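Home | About | Classes | Prices | Find us | Contact

About Nanby

By Agustina Leiva
Nov 15, 2024

Nanby is a folding school. We teach people to fold clothes, bedding and the odd tablecloth, and yes, they pay us for it. My mother still tells her neighbors I work in textiles.

It started with 800 dollars, a rented room and a bed that was too wide for the stairs. Mirko Mancuso and I had both been working in the back of Farías, a laundry that took in shirts by the sack, and between us we had folded enough of other people's clothing to have opinions. Mirko's opinion was that most shirts are ruined between the dryer and the drawer. Mine was that we should charge for saying so.

We don't use folding tables. Shops have folding tables. People at home have a bed, usually unmade, and a heap of things on it that needs to be gone before anyone can lie down. So the bed is our classroom, and everybody stands at the side of it and leans over, as they would at home, complaining about their backs as they would at home.

How a first lesson goes

You get one T-shirt. It arrives in a crumple, and we don't help. For the first couple of minutes you are only allowed to find out which way up it is, and grown adults with mortgages have needed longer. Once you have the hem, you hold on to it. The hem is the one part of a T-shirt that is more or less straight, and everything we teach afterward hangs on that. Sleeves come later. Sleeves are where friendships end. 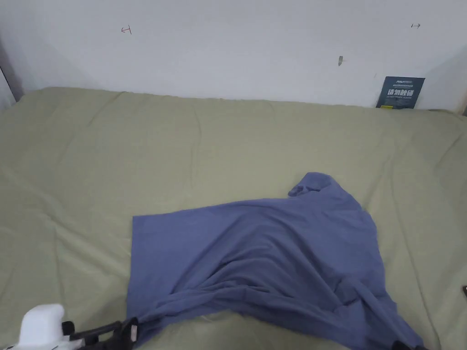
What we teach

T-shirts and tops. The basic class. Flat fold, file fold, and the travel roll, which Mirko disapproves of and teaches anyway with a face.

Shirts with collars. Bring your own. Buttons done up at the top, please, and nowhere else until you are told.

Bedding. Two people per sheet. We have had couples sign up for this one as a gift to each other and leave by separate doors. The fitted sheet has its own evening, and we make no promises about it.

The Zitutthorpe. A fold Mirko developed for sweaters and named after the boarding house where he was living at the time. It takes five moves and it holds up in a deep drawer. He would like it to be more famous than it is.

Sorting and putting away. Added in July after several students admitted that they now folded beautifully and then left the pile on a chair until it fell over.

The room

People expect a studio. I say this so that you don't arrive in good shoes looking for a reception desk. The big bed takes up most of your attention, with its pale green sheet, which will be wrinkled when you get here because someone will have been leaning on it. The headboard is gray and padded and much grander than the rest of us. The walls are white and have collected their share of marks and screws. There's an old notice up as well, faded past the point of bossing anyone around.

The washing machines stand against the wall, two of them, and their tops do what the tops of washing machines do everywhere: basket, bags, a pile of black clothes waiting for somebody to have a better day. I used to clear it all off before visitors came. Then a student told me it was the first thing in the place that had made her feel she could manage the course, so now I clear it off less.

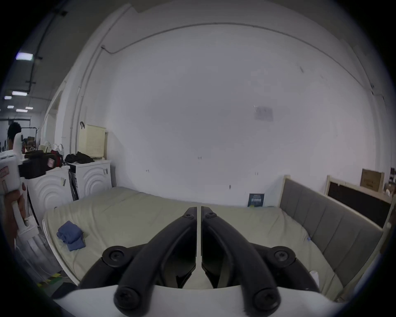

Reading time: 4 minutes

Who we are

Agustina Leiva (me) runs the beginner classes, the bookings and this page. I fold quickly and not always well, and I'm patient with everyone except people who ball their socks.

Mirko Mancuso takes shirts, bedding and anything made of wool. He is slow, exact and mostly right. If he picks up something you have just finished and puts it down again without a word, that was praise.

We also fold for other people. Ponetti, the secondhand shop on the corner, sends over its new stock before it goes on the shelves, and advanced students can practice on it. At last count we had put 2118 pieces through for them, and Mirko has the notebook if you want to argue.

Before you book

Classes are small because the bed only has so many sides. Wear something you can bend in. Bring a bag of your own clean laundry to the second lesson, in whatever state it left the dryer. We have seen worse, and if we haven't, Mirko will let you know.

If you're running late, come in anyway and take the nearest side of the bed.

Share (2) | Comments (2)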